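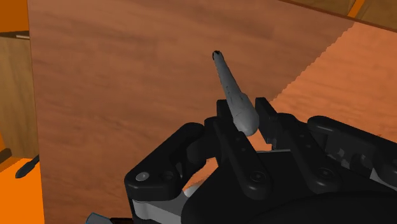 Caderno da oficina – grupo de manipulação
8 nov. 2025

Sessão de simulação, só no computador. Presentes: eu e a Ursina Ortner de manhã, o Ezekiel Hutchins depois do almoço. O objetivo do dia era pôr a mão a segurar o objeto fino com a ponta para cima e mantê-lo assim o tempo suficiente para o controlador de reorientação arrancar a partir de um estado decente.

Ponto de partida: a versão de quinta, em que o objeto começava pousado na palma e os dedos fechavam por cima. Funcionava para o cubo. Para um objeto comprido não serve, ele roda logo no primeiro contacto e sai pela lateral. A Ursina propôs começar com o objeto já encaixado entre os dedos, na diagonal, com a parte grossa em baixo e a ponta livre. Foi o que fizemos.

Configuração usada hoje (para quem pegar nisto na segunda):

Cena: a de interior com os armários e o painel castanho-avermelhado. Não mexi nas texturas.
Mão: modelo preto de vários dedos, punho fixo. Limites das juntas tal como vieram no ficheiro.
Objeto: o cilindro cinzento que afila para a ponta escura. No ficheiro chama-se "caneta", embora a Ursina insista que é um cabo de ferramenta. Fica "caneta" para não partir os scripts.
Passos por episódio: 300.
Sementes: 4 por configuração.
Gravidade ligada desde o passo zero.

Sobre este último ponto: na semana passada tínhamos a gravidade desligada nos primeiros passos para deixar os dedos assentar. Isso escondia o problema. A caneta ficava no ar, os dedos chegavam, o visor mostrava uma pega bonita e ao ligar a gravidade caía tudo. Retirei essa opção do ficheiro de configuração. Quem precisar dela para depuração vá buscá-la ao histórico, mas não a deixem ligada no ramo principal.

Manhã

Primeira tentativa com as posições-alvo que a Ursina trouxe calculadas à mão. A caneta entra na abertura em V entre os segmentos de cima e fica apoiada na base. Parecia bem no visor. Ao correr o episódio, escorregou para baixo nas quatro sementes, sempre para o mesmo lado. Vimos os contactos: havia força de um lado e quase nada do outro. O dedo curto estava com o alvo demasiado aberto e a caneta limitava-se a encostar nele.

Fechei o alvo desse dedo um pouco. Melhorou em duas sementes, nas outras duas a caneta saltou. Salto é penetração: a geometria de colisão sobrepõe-se no instante inicial e o motor de física resolve empurrando. A Ursina reparou que a malha visual e a malha de colisão da caneta não coincidem. A visual afila de forma contínua; a de colisão é uma cápsula de raio constante, herdada do exercício anterior. Ou seja, estávamos a posicionar os dedos pelo que se via e o simulador estava a calcular com outra peça.

Trocámos a cápsula por 3 primitivas encadeadas, a mais larga na base e a mais estreita na ponta. Ficou um bocado aos degraus na zona de transição, mas os dedos não tocam aí. Com isto os saltos desapareceram em todas as sementes.

Nota para mim: o centro de massa também tinha ficado o da cápsula antiga. Recalculado. Está agora mais perto da base grossa, como seria de esperar. Perdi quase uma hora com isto por ter alterado a geometria sem apagar o valor de inércia escrito à mão no ficheiro. O simulador dá prioridade ao valor escrito e não avisa. Já apaguei a linha.

Atrito: deixei o valor por omissão. A Ursina queria subi-lo e eu não quis. Se subirmos o atrito até a caneta ficar presa, o controlador de reorientação não vai ter folga para a rodar entre os dedos, e a tarefa da competição é precisamente essa. Ficou combinado fazer uma varredura mais tarde, com valores baixos e altos, e decidir pelos resultados.

Tarde

O Ezekiel chegou com a parte dele do controlador, que é simples: um PD por junta com os ganhos separados por dedo, e uma camada por cima que lê os contactos e corrige os alvos. O ficheiro não corria no meu computador por causa da ordem das juntas. Ele numera a partir do dedo grande, o modelo numera a partir do outro lado. Passámos a ir buscar as juntas pelo nome e acabou-se a conversa dos índices. Peço a toda a gente que faça o mesmo, incluindo nos scripts de gráficos.

Com os ganhos do Ezekiel a mão tremia. Oscilação pequena mas contínua, visível sobretudo nos segmentos de cima, e que passava para a caneta. Baixámos o ganho proporcional dos dedos do meio e subimos um pouco o amortecimento. O tremor desapareceu e a pega continuou a aguentar. Tentámos também reduzir o passo de integração em vez de mexer nos ganhos: resolve igualmente, mas os episódios ficam lentos demais para treinar seja o que for.

Resultados da tarde, com colisão nova, inércia recalculada e ganhos corrigidos:

Semente 1: segura até ao fim do episódio. Inclinação final quase igual à inicial.
Semente 2: segura até ao fim. Deriva lenta para o lado do dedo curto.
Semente 3: segura até ao fim. Sem nada a assinalar.
Semente 4: a caneta desliza na segunda metade do episódio, bate na palma e fica lá deitada.

A semente 4 é a que tem a maior perturbação na posição inicial, e olhando para o registo vê-se que a base começa mais alta do que nas outras. Não a vou excluir. Se a pega só funciona quando o objeto nasce no sítio certo, não temos pega, e na prova a posição inicial vem sorteada pela organização.

O Ezekiel sugeriu usar o dedo grande da direita como batente, encostado à base mesmo sem fazer força. Fizemos um teste rápido com os alvos postos à mão e a semente 4 passou a aguentar. O problema é que depois o dedo fica no caminho quando se tenta rodar. Talvez dê para o ter encostado só na fase de pega e retirá-lo quando a reorientação começa. Fica para ver. Gravei os alvos num ficheiro à parte, com o nome dele, para não se misturarem com os outros.

Visualização

Mudei a câmara virtual para mais perto da mão. A anterior estava tão longe que não se percebia se a base estava entre os dedos ou à frente deles. Com esta perde-se o resto da cena, mas para estudar contactos é o que interessa. Para o relatório convém voltar à vista geral.

Há um contorno em escadinha na madeira do fundo, do lado direito, onde o painel escuro encontra a superfície mais clara. A Ursina perguntou se era defeito da malha. Ainda não fui verificar, pode ser isso ou pode ser alguma coisa no render. Está atrás da mão e não entra em nenhum contacto, por isso não gastei tempo com o assunto.

Logística

O computador Lotham continua a ser o único onde a versão com render corre sem engasgar. Os outros servem para correr sem visor. Quem precisar do Lotham na próxima semana escreva o nome na folha colada à porta, e apague os registos antigos no fim: o disco estava quase cheio quando cheguei e metade eram vídeos de abril.

O repositório passou a ter uma pasta "plillora" com tudo o que é da prova Plillora (regulamento, cenas, script de pontuação) e uma pasta "vokden" com o nosso controlador. Antes estava tudo junto. Se os vossos caminhos deixarem de funcionar, é isso. O script de pontuação não pode ser alterado, nem para acrescentar prints. Se precisarem de imprimir valores, façam uma cópia fora da pasta.

Falta responder ao Kofler quanto à data em que entregamos a primeira versão. A Ursina fica com isso. Pela minha parte só aceito uma data depois de termos a varredura do atrito feita.

Dúvidas em aberto

A camada de contactos do Ezekiel corrige todos os dedos ao mesmo tempo. Quando um perde o contacto, os outros fecham também, e foi isso que empurrou a caneta na semente 4, segundo me parece pelos gráficos. Ele não está convencido, acha que o deslize começou antes. Os registos têm resolução para tirar a limpo, só é preciso alinhar os tempos dos dois ficheiros. O dele começa a contar depois do reinício e o meu começa antes.

Não sabemos se a pontuação mede a inclinação pelo eixo do objeto ou pela posição da ponta. O regulamento diz "orientação do objeto" e mais nada. No código parece ser o eixo, mas há uma função auxiliar que usa a ponta e não percebi onde é chamada. Perguntar antes de afinar seja o que for com base nisto.

Rotação da caneta em torno do próprio eixo: neste momento não a penalizamos. A caneta roda um pouco durante a pega e deixamos rodar. Se a prova contar essa rotação temos de rever a recompensa toda.

Para a próxima sessão

Varredura do atrito, três valores, as mesmas sementes (eu).
Alinhar os tempos dos registos e refazer o gráfico da semente 4 (Ezekiel).
Corrigir os contactos dedo a dedo, num ramo separado (Ezekiel).
Resposta ao Kofler e pergunta sobre a pontuação (Ursina).
Testar o dedo grande como batente só na fase de pega, com retirada gradual – sem pressa, depois da varredura.
Passar as primitivas de colisão para o ficheiro comum, para deixarmos de ter duas canetas diferentes no repositório.

Saímos às sete. Deixei a varredura preparada no Lotham mas não a lancei, falta confirmar com a Ursina o valor mais baixo.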